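ok so my aunt wants to "split" my grandmother's lake cabin weekend by seniority and I have been chewing on this since 6 am. Thread, sorry, it's long

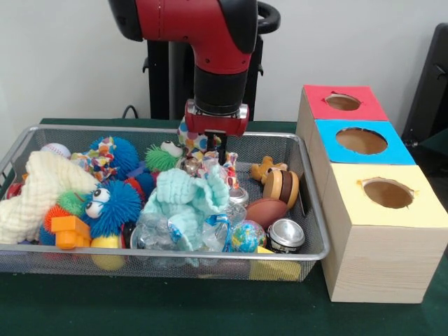 Background first. My grandmother is Leokadia Sowa, she's the boss of all of us, and every June the whole family goes up to a rental place in Merden. Same house every year. She pays half, the rest of us split the other half.

The house has two real bedrooms with doors. Everything else is bunks, a pullout, and a porch with a daybed that smells like a wet dog even though none of us owns a dog.

Grandma gets one of the real bedrooms, obviously, no debate. The second one has gone by rotation since I was a teenager. There's a list taped inside her recipe binder. You get your year, you enjoy your door, you go back to the bunks.

This year is my cousin A-yeong's turn. She married in, she's been coming for years, and she has slept on that porch more than any human should. She also has a six-month-old now. So if there was ever a year for the door to land on the right person!!

Enter my aunt Bronisława. (I love her. I want that on the record. She taught me to drive.)

She posts in the family chat at like 11 at night that she's been "thinking about fairness" and feels the second bedroom should go by seniority from now on. Starting this year. And guess who is next in seniority after Grandma.

A-yeong writes back super politely that she was kind of counting on it because of the baby and naps and all that. Totally normal message. Had a smiley in it and everything

And my aunt answers, I'm copying this word for word: "In my day babies slept in a drawer and we were grateful."

47 messages after that. FORTY SEVEN. I was at work. I put my phone in my bag and I could hear it buzzing against my keys.

My uncle Dwight tried to help, bless him, by offering to give up his bunk. It's a bunk, Dwight. It's the top one. What is anyone supposed to do with that

Then my mom (Lucyna Krajewska, peacemaker, professional sigher) called me to say could I please talk to A-yeong and ask her to "be the bigger person." Why does the bigger person always have to be whoever is already being nice? I've been wondering about this since childhood

I said no. I said if somebody needs talking to, it's your sister. Mom said "you know how she is." Yes. We all know how she is. That's how she got the good parking spot at my wedding

Somebody in the replies is asking about money. Fair question. The half that we split comes to 171 dollars per adult this year, everyone pays the same, bedroom or bunk. So no, my aunt isn't paying extra for the door. She did offer to bring the good coffee.

Back to it. Next morning A-yeong texts me privately that maybe they'll skip this year. And that's when I got mad for real, because this is the first summer Grandma would have the baby up there, and she's been talking about it since before the kid was born. She bought a sun hat. The sun hat is enormous. It would fit me.

So I did the thing I swore I wouldn't do and drove over to Grandma's. I wasn't going to tattle!! I was going to have tea and see if it came up.

It came up in maybe four minutes. She doesn't read the family chat (she has it muted, and she's proud of it) but Dwight had called her. Dwight calls her every day at noon and tells her everything. He's basically the newspaper.

She let me talk. She cut me a piece of poppy seed cake that was really two pieces. Then she got the recipe binder, opened it to the list, and put her finger on A-yeong's name. Didn't say a word, just held her finger there and looked at me over her glasses.

I said Grandma, I know, I'm on your side, I'm not the one you need to show. And she said "Good, then you drive."

So yes. I drove my 84 pound grandmother and a three ring binder across town to my aunt's house. I waited in the car. I'm a grown adult and I slid down in the seat so I wouldn't be visible from the kitchen window

She was in there long enough for me to eat the rest of the cake.

She comes out, gets in, puts on her seatbelt, and says "She'll take the pullout." That's it, that's all I ever got. I asked what she'd said to her and she told me to watch the road.

A little later my aunt posts in the chat that she's "decided" the porch gets too damp for her anyway and the pullout is better for her back, and A-yeong should have the room for the baby. Like it was her idea. Eleven hearts from my mom.

And you know what, fine! Let her have it. I wanted A-yeong to have the door, I don't need a signed confession.

What's still bugging me is how fast everyone else went quiet. There were people in that chat who've had their turn in that room three or four times and they just left her hanging there with her smiley. I was one of them for a whole afternoon, I was "at work," I could have typed one sentence.

I did apologize to her for that. She said she'd noticed who wrote and who didn't, and that she wasn't mad, but she'd noticed. Oof. Deserved

For those asking whether the list covers people who marry in: yes, always has, it's in Grandma's handwriting. Dwight married in too and he's had his turn twice. Funny how seniority never came up then

Also no I'm not going to post the screenshots, please stop asking, my mom follows me on here. Hi Mom

Anyway, it's my year on the porch. If anyone knows how to get the wet dog smell out of a daybed mattress I'm taking suggestions. I've tried baking soda. I've tried leaving it in the sun. My aunt says vinegar, and I'm considering not listening to her on principle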